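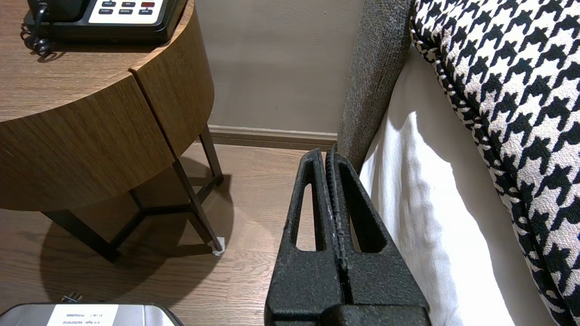
Plilletura: wrist-view control tools

Plilletura replays wrist camera recordings next to the gripper commands sent at the time. We use it at Waro to check grasp planning code before it runs on an arm.

Contents
884 episodes, split into 2 folders: train and check. Commands are stored as plain CSV, one row per frame. Labels by Gifty Adjei and Benito Peñalver. 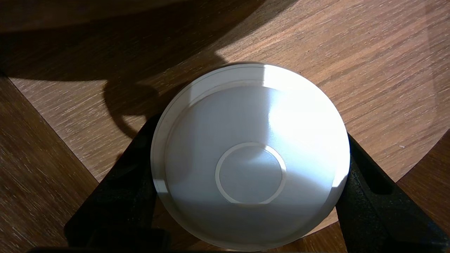 Upside-down bowl, fingers on both sides.

Known problems
Fast wrist moves blur the frames. The contact detector skips these and writes -1. 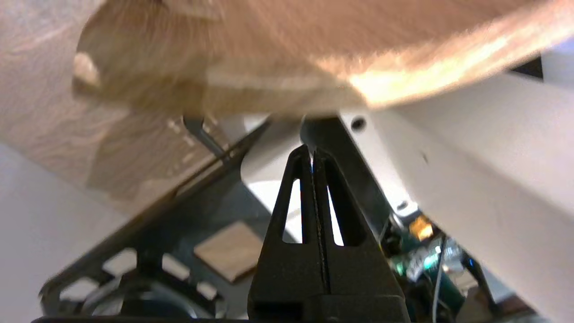

Running the viewer
Start plill-view with the episode folder as its argument, then open port 3000. Report bugs to Judite Esteves.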